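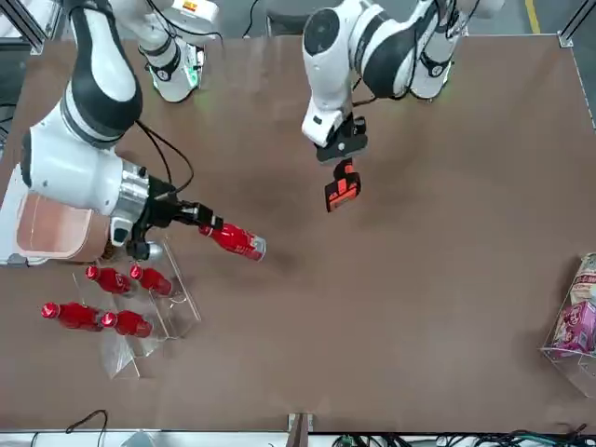

Both arms in use at the Gilel open day. The right gripper has a red bottle and the stand is at lower left.

Gilel opened its handling workshop to visitors for an afternoon in April, with demonstrations of two-armed picking starting at 4 p.m. Places were limited to 30 and all were taken before the day.

The cell uses a pair of white arms mounted over a brown table. Each arm ends in a black two-finger gripper, and a small camera is fitted beneath the wrist. Demonstrations were run by Petrică Chiriac, who leads the handling group, on control software the firm calls Husar.

The main demonstration dealt with bottles. A clear acrylic stand holds them on their sides in two rows, necks all facing the same way, and the right arm works along it. According to Chiriac, the narrow neck and glossy surface make the bottle a harder item than its shape suggests, as reflections from both the bottle and the acrylic can upset the position estimate. Husar takes a second reading from the wrist camera before the fingers close. The left arm is assigned smaller and less regular items.

Visitors were also shown the tool-holding routine. It calls for a grip low on the handle, which leaves the head clear but puts more turning load on the fingers. The item used was a hammer-shaped tool in orange and dark grey, with a long boxy head and a ridged grip. Chiriac said the two surfaces of the handle behave differently under the fingers, and that grip force is set for the smoother one. 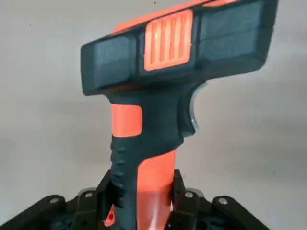 Next steps

Gilel has a list of 100 household and workshop items to be handled by the end of the project. Chiriac said 23 have been signed off. Packaged snacks are being worked on now, and soft bags remain the slowest group to pick.

A second cell, named Biretti, is planned for the same workshop and will use the same grippers. Its layout has not been fixed. The firm intends to hold another open day when it is running, with a longer session for questions.

Comments

Grullby
Was there any figure given for cycle time? I can't find one in the article.

Iulian Sârbu
I asked. They are not quoting one until the second camera reading has been speeded up. The bottle run is slow compared with a fixed packing line, but the stand can be moved between runs.

Grullby
Thanks. Would be good to know what finger pads they use on the smooth part of the handle.

T. in Dispatch
Please put the next date up earlier, I missed the booking for this one.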